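Listura stellt Deko-Programm für Obst- und Gemüseabteilungen vor

Mikville, Mittwoch, 22. Januar - Der Ladenausstatter Listura erweitert sein Angebot um künstliches Obst, Gemüse und Grün für Verkaufsflächen. Das Programm heißt Orkard und richtet sich an Lebensmittelhändler, Hofläden und Messebauer. Es umfasst Früchte, Ranken, Pflanzen und passende Lattenkisten aus hellem Holz und ist ab sofort bestellbar.

Die Kisten werden in 2 Größen geliefert. Sie lassen sich einzeln aufstellen oder zu mehreren auf einem Tisch kombinieren. Für die Füllung stehen unter anderem dunkle und helle Trauben mit Weinlaub zur Wahl, dazu rote Ware mit frischem Blattgrün, die über den Kistenrand hinausragen darf. Listura empfiehlt, je Kiste bei einer oder zwei Sorten zu bleiben.

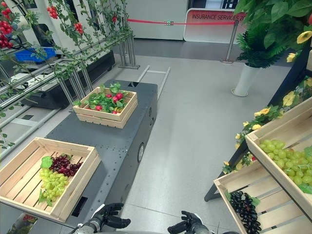 Für Regale und Gestelle gibt es Ranken mit roten Beeren, die um Stangen und Pfosten gewickelt werden. Gelbe Blüten mit Blättern sind für die Kanten von Aufstellern gedacht. Größere Grünpflanzen werden auf Wunsch mit hohem weißem Pflanzgefäß geliefert. Alle Teile können mit einem feuchten Tuch abgewischt werden - Reinigungsmittel mit Lösungsmitteln sind nicht geeignet.

Orkard ersetzt die bisherige Serie Rocha, die noch bis Mai nachbestellt werden kann. Kisten aus der alten Serie passen zu den neuen Füllungen. Wer beide Serien mischt, sollte beachten, dass das Blattgrün von Rocha etwas dunkler ausfällt.

Zum Start liegen 2.770 Einzelteile im Lager in Mikville bereit, darunter 1.000 Traubenbündel. Die Lieferzeit beträgt 6 Werktage, bei Pflanzen mit Gefäß kann sie länger sein. Händler erhalten auf Anfrage eine Musterkiste, die bei einer späteren Bestellung verrechnet wird.

Preisliste und Pflegehinweise verschickt der Vertrieb von Listura in Mikville. Der Abdruck dieser Mitteilung ist honorarfrei, um ein Belegexemplar wird gebeten.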